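**Gripper maintenance: pair 015, finger swap and lens check**

Pair 015 came back to the bench after 184 sessions with uneven closing on one side. The yellow fingers met at the tips and stayed open at the base. Jin-sol Seok stripped both units and found wear in the slide channel, plus one frame screw that had backed out by half a turn.

The work took four steps:

1. Pull both fingers and clean the channel with a dry brush. No oil. Oil holds lint, and most of our sessions are cloth work.
2. Fit new fingers from the Clurik batch. The old Butel parts are 5 mm short at the root and should go in the scrap bin.
3. Tighten the plate screws by hand, then wipe both lenses before calibration.
4. Check that the label still scans. If the QR code is scuffed, print a new one with the same number.

Bedroom set, handling fabric with the 015 units:
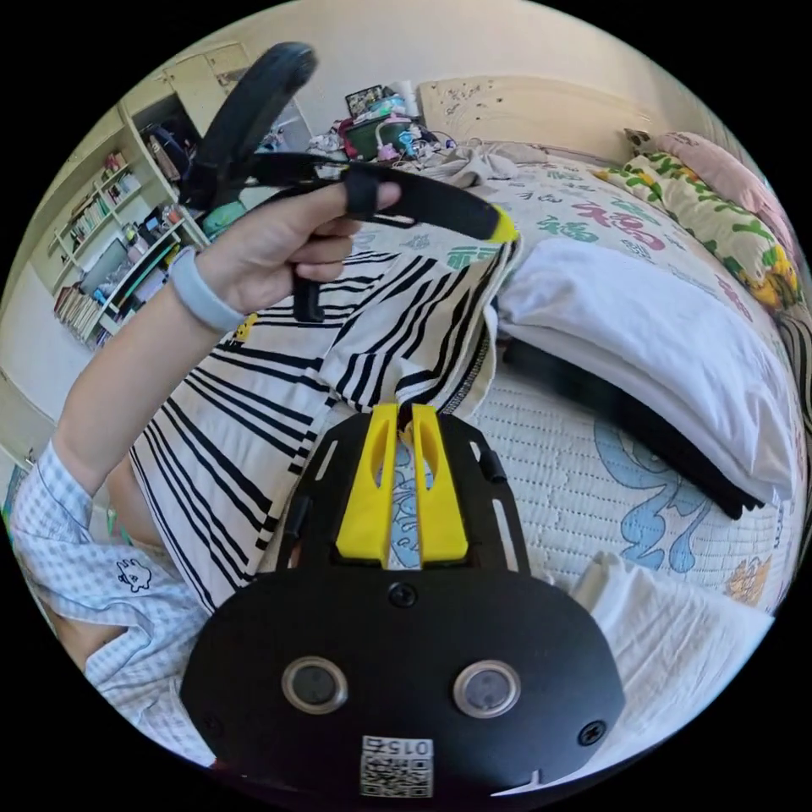
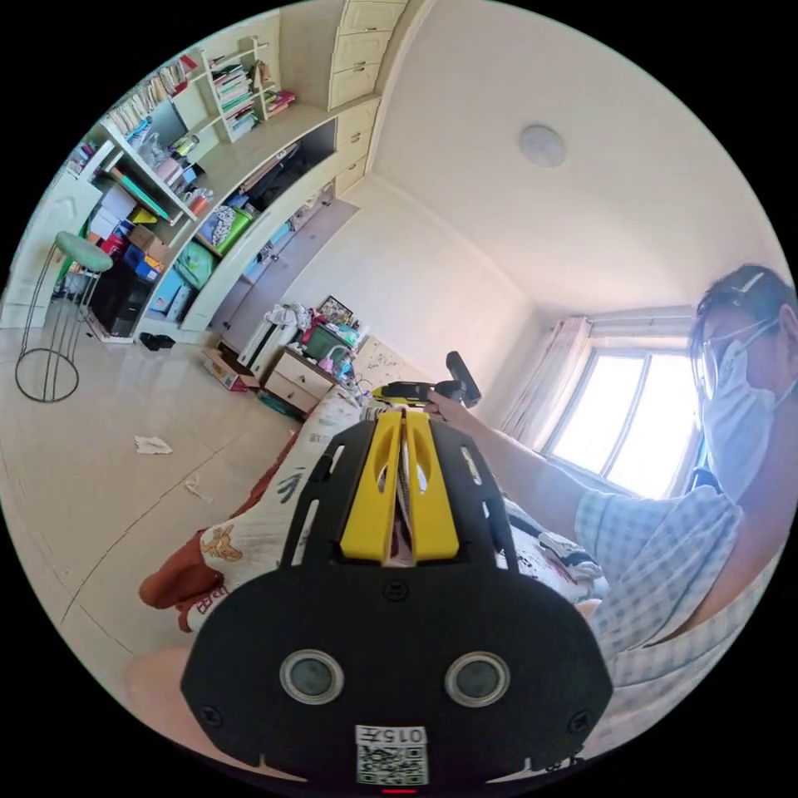

Gap at the base after the swap was under 0.6 mm on both units, measured with a feeler gauge on the closed fingers. The limit stays at 1 mm. Calibration passed on the second try; the first run failed on a loose cable at the Wavivitz hub and had no connection to the grippers.

Strap loops are now on the inspection sheet. Two pairs had stitching pulled at the anchor in December, and a loop that gives way drops the full weight of the tool onto the index finger. Replace at the first loose thread.

Finger stock is down to six pairs. Hong has the next order and quotes a lead time of about 4 weeks, so please log every swap by label number on the day it is done. Worn fingers go back to Jin-sol in a bag marked with the unit number and the side.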